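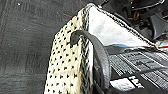 Ultix Set-Up Guide, Section 6
Text: Safta Toma
Revised December

6. Recording with mixed viewpoints

The Filip policy is trained on two streams: a wrist view, taken close to the gripper, and a head view, which covers the work area. The Flunden training set holds 1,096 episodes recorded this way. Of these, 738 are bag episodes and 226 are shelf episodes. The remainder are calibration runs and are not used for training.

This section covers the set-up of one bag episode followed by one shelf episode. Complete Section 5 (time sync) first.

6.1 Bag episodes

1. Place the bag on the floor with the opening up. Carpet is acceptable. Do not use a glossy floor.

2. Bring the wrist to the start pose. The handle and part of the lining must both be in the wrist view. If only the outer fabric shows, raise the wrist and tilt it toward the opening.

3. Lock exposure on the lining. Auto exposure drifts when a pale lining fills the view, and dark handles then lose their shading.

4. Start the recorder. Wait for the steady tone before moving the arm.

5. Approach the handle from the side. Keep the fingers open until the handle is between them.

6. Close, lift, hold, and release. Stop the recorder.

Note: Small repeated patterns such as dots can turn into false stripes where the fabric folds. The depth estimate is unreliable in those areas. Filip masks them when the option fold_mask is on. Leave it on for all patterned bags.

Caution: Handles can slip under the gripper bracket and pull on the wrist cables. If a handle catches, press the stop button before freeing it by hand.

6.2 Shelf episodes

1. Set the head camera so that all four posts of the shelving unit are visible. The lower shelf may run out of the view at the bottom.

2. Check that at least one shelf is clear. The clear shelf is the place target. On open wire shelving, the wall shows through the grid, and the planner may read a rail or fitting behind it as an object. Draw the target region by hand in the Ultix panel.

3. Select the pick object. Soft toys are preferred for first runs. An object lying on a tray is picked alone — the tray stays where it is.

4. Run the segmentation preview. On a crowded shelf, merged outlines are common. Split them in the panel before recording.

5. Record the episode. Tag it with the shelf level of the pick and of the place.

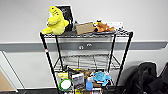 Delia Sârbu asks whether step 2 could be skipped when the wall behind is plain, as hand-drawn regions are the slowest part of her sessions with the Flornilo planner. She would also like the region to carry over from one episode to the next.

Reply: The step can be skipped on a solid shelf. On wire, keep it. To carry a region over, set region_hold to "session" and leave the head camera where it is. Any change in head pose clears the region, and the panel shows a gray outline until a new one is drawn.

6.3 Before export

Confirm that both streams have the same frame count. Episodes with a missing wrist view go in the reject folder and are not repaired.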